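Posted in: Apps & Social > How To
Print this page | E-mail to a friend

How to set up a group chat for your street (and keep it bearable)

24 Aug 2021

I started our street's chat in January with 29 households on it, and within a fortnight half of them had muted the thing. So this is the way I'd do it if I were starting again tomorrow – all on a phone, and all free. 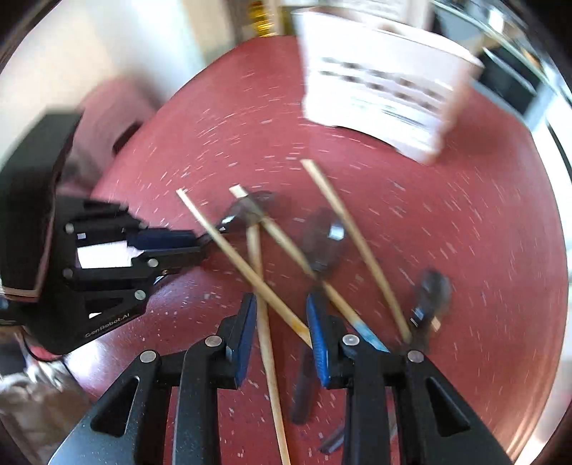
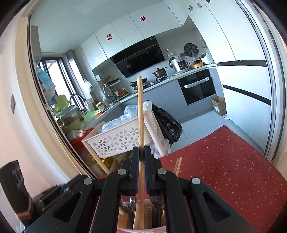
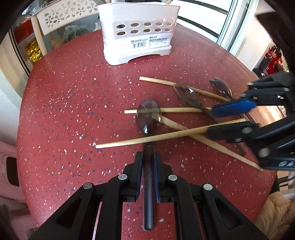

First job, pick your app. I tried Halico and Verkness, and went with Verkness as it lets people join with an e-mail address instead of handing their phone number to the whole road. Have a look for that setting before you get attached to anything!

Next, make the group and name it after the street, plus the town if your street name is a common one. Ours is Camberg Road and we had two people join from a different Camberg Road entirely (lovely people, no use at all for borrowing a ladder).

Now go to Settings, then Members, and switch on "Approve new people". Do this before you share the link. I did it after, and spent an evening tidying up.

Then split the chat into channels. I'd stick to 3:

- Alerts – lost pets, burst pipes, road closures
- Lend and borrow
- Chat – everything else, bins included

Tell people they can mute Chat and leave Alerts on. On Verkness you hold your finger on the channel name and tap the bell. Pin a message saying so, and write it in plain words, as the app's own help page is hopeless.

Get a second admin too. Mine is Nhi La from the far end, who is much quicker than me at spotting spam. To add one, tap their name, then "Make admin", then confirm. They have to accept at their end, which I missed the first time and sat there wondering why nothing had changed.

For getting the link out, I printed it as a QR code on little slips and put them through doors. Khang Ngô suggested adding the short web address underneath for anyone whose camera won't play along, and 11 people joined that way.

Last thing, set quiet hours. It's under Notifications, and ours run from ten at night until seven. Alerts still come through if an admin marks them urgent.

We use cookies to remember your settings. Accept | Manage cookies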